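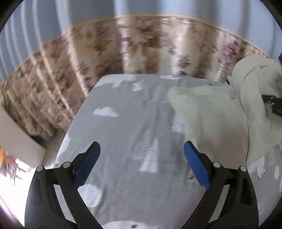 Gray fitted sheet with a cloud and circle print

Crichton opened its kitchen appliance plant in Votville to visitors one Friday in October, and I went along with a group of 3 from our cookware shop. We had signed up for the morning tour, which started at 9:30 and ran until lunch.

Rima Semaan, who manages the oven line, met us at the front desk and handed out ear plugs and safety glasses. Bags and coats went into lockers.

The first stop was the press shop, where sheet steel is cut and folded into oven cavities. It is loud, and most of the talking had to wait until we were through the far door. From there the cavities go to the enamel room. We could only look in through a window, but Rima passed a finished panel around so we could feel the difference between the old coating and the new one. The new one is smoother and has a slightly bluish tint.

Assembly takes up most of the building. Four lines were running that morning, three on built-in ovens and one on the Turnent steam oven. The plant turns out 1,000 ovens a week at the moment, and Rima said it can go to 3,000 before the holidays if orders call for it. Every steam oven is filled, heated and drained before it is boxed. The standard ovens get a shorter electrical check.

The demo kitchen was at the end. We had bread and salmon from the Turnent, both good, and a tray of roast potatoes that needed longer. The water tank now slides out from the front, so you can refill it without opening the door. I still think the control panel has too many menus – it took me several tries to set a plain timer.

I asked about spare parts, as our customers do. Door seals and shelf runners ship from the Grarby warehouse, and orders placed before noon go out the same day. Glass takes longer.

Parking is behind the building, and the entrance is on the side street. Wear flat shoes. The next tours are in the spring, and shops can book through their usual sales contact.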